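Clandus Support, ticket 962
Component: Pultach grasp evaluation
Opened by: Kwadwo Addo

The wrist-view success labels disagree with the human labels in the kitchen trials. The Maglaya baseline was rerun in May with the same result.
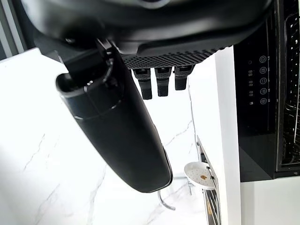 Which labels should be used for the reported success rate?
Use the human labels until this ticket is closed. The automatic labels may be kept in a separate column.

14:10. The classifier threshold was lowered from 700 to 60. Disagreement remains in almost all dishwasher trials.

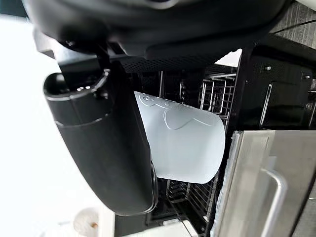
The Nerkberg labeling rule requires a visible gap between object and background. A white cup held against the finger, with bright white behind the hand, is a difficult case for that rule. Version 2 of the rule will use finger contact instead.

Status: open, assigned to Evaluation.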